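Hekora Releases Sync Server 4 With Offline Licensing and Per-Folder Rules

Hekora today made Sync Server 4 available to all customers with a current maintenance agreement. The release changes how shared folders are matched between machines, adds an offline activation method, and retires the older browser plug-in.

In earlier versions, a folder was synchronized as a whole or left out. Version 4 lets an administrator set rules by folder, by file type and by device group. A rule can hold back files above a set size until a machine is on a wired connection. Rules are stored in a plain text file on the server and can be copied between sites.

Conflict handling has also been rewritten. When two users change the same file, the server keeps both copies and records the device name and time of each change in the log. The previous behavior, in which the later save replaced the earlier one, is still available as an option but is off by default.

"Most of the support requests we handled on version 3 came down to overwritten files," said Tadeo Gallardo, product manager for Sync Server. "The new default uses more disk space. Administrators should check their quotas before they upgrade."

Offline activation is intended for sites where the server has no outside connection. The administrator exports a request file, uploads it from any other computer, and imports the license file that comes back. A license covers one server and up to 100 devices. Additional devices are sold in packs of 27.

The release was tested over several months at customer sites in Vustby and Usten. Changes made as a result include a shorter first scan, a fix for file names containing accented characters, and a new default port, 1886. Firewalls that allow only the old port must be updated before the service is restarted.

Version 3 will receive security fixes until December. The Bustos import tool, which moves accounts and folder lists from version 3, is included in the installer and can be run more than once. It does not move custom scripts. 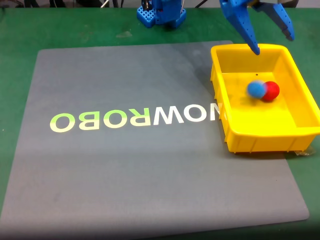
Availability and Upgrade

Sync Server 4 can be downloaded from the customer portal. Customers without a maintenance agreement can buy an upgrade license through their reseller.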